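Clínica Brelard promete facetas dentárias "numa só manhã", mas os números ainda são curtos

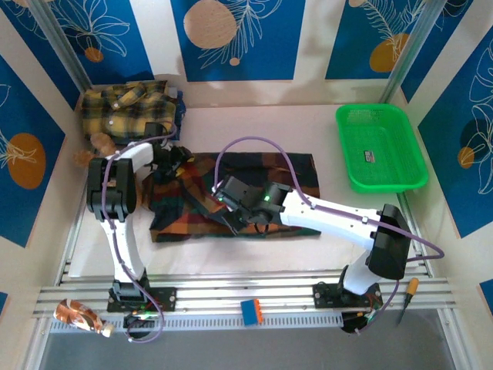 O que está a ser anunciado

A rede de clínicas Brelard começou em novembro a vender em Portugal um tratamento de facetas cerâmicas a que chama Nivden. A promessa, repetida no folheto e no balcão, é simples: o paciente entra às 9h, sai antes do almoço e leva para casa um sorriso novo. O preço de entrada é de 1.000 euros por dente, com desconto a partir de seis dentes. Quem quiser só um ou dois paga a tabela completa e, pelas condições que pudemos ler, também a consulta de planeamento.

A empresa diz que o método dispensa facetas provisórias e reduz o desgaste do esmalte. Pedimos os dados que sustentam as duas afirmações. Recebemos um resumo de duas páginas, assinado pela diretora clínica, Nadine Jaber, com os resultados de 21 pacientes acompanhados durante cinco meses. Não há grupo de comparação, não se explica como foram escolhidos os participantes e o desgaste aparece classificado como "mínimo", sem uma única medida em milímetros.

Jaber defende o documento. "É um acompanhamento interno, nunca o apresentámos como ensaio clínico", respondeu por escrito. O folheto distribuído na receção, porém, fala em "eficácia clinicamente demonstrada". Perguntada sobre a diferença, a diretora disse que os textos comerciais "estão em revisão". Na semana passada continuavam iguais.

Cinco meses é pouco

Khalil Mahasneh, prostodontista com consultório próprio e sem ligação à rede, leu o resumo a nosso pedido e não ficou convencido. Uma faceta bem colocada deve durar muitos anos, lembra, e os problemas que interessam (infiltração na margem, fratura, inflamação da gengiva) raramente se mostram nos primeiros meses. "Com cinco meses fica-se a saber que a cola pegou. Pouco mais."

Também o incomoda a ausência da fase provisória, que a Brelard apresenta como vantagem. É com as provisórias na boca que o paciente percebe se fala bem, se morde bem e se gosta do que vê ao espelho. Saltar esse passo poupa uma visita, mas deixa a decisão para um momento em que já houve desgaste do dente, e o esmalte retirado não volta a crescer. Mahasneh admite que há casos em que a preparação é tão ligeira que o risco é baixo. Gostava era de saber quantos dos 21 estavam nessa situação. O resumo não diz.

O curso para dentistas

Há outra parte do negócio que aparece menos na publicidade. A Hattar, empresa de formação que partilha a morada com a sede da Brelard, abriu inscrições para um curso de seis horas destinado a médicos dentistas que queiram aplicar o sistema. No final, recebem um certificado e o direito de usar o nome Nivden na porta. O programa que consultámos reserva a tarde à "comunicação de valor ao paciente" e ao fecho de orçamentos. A prática em modelo ocupa uma hora.

Rasha Obeidat, responsável pela formação na Hattar, considera a comparação injusta. Os inscritos já são profissionais habilitados, argumenta, e o curso ensina apenas o protocolo. Confirmou que não há exame final nem avaliação de casos próprios. Quanto à relação entre as duas empresas, descreveu-a como "uma parceria" e remeteu o resto para a administração, que não respondeu até à hora de fecho desta notícia.

Reclamações e garantia

Siham Semaan, que colocou seis facetas, voltou à clínica por causa de uma margem que lhe magoava a gengiva. Foi atendida depressa e sem custos, mas só então soube que a garantia exige consultas de controlo pagas, feitas sempre na mesma rede. A cláusula está no contrato, na última página. A Brelard diz que é lida em voz alta a todos os pacientes antes da assinatura; Semaan não se lembra de a ter ouvido.

A rede anuncia para o próximo ano um estudo mais longo, conduzido por um centro externo de nome Rement. O protocolo ainda não foi publicado e a Brelard não quis indicar quantos pacientes vai incluir nem quem o financia. As marcações para o tratamento, entretanto, continuam abertas.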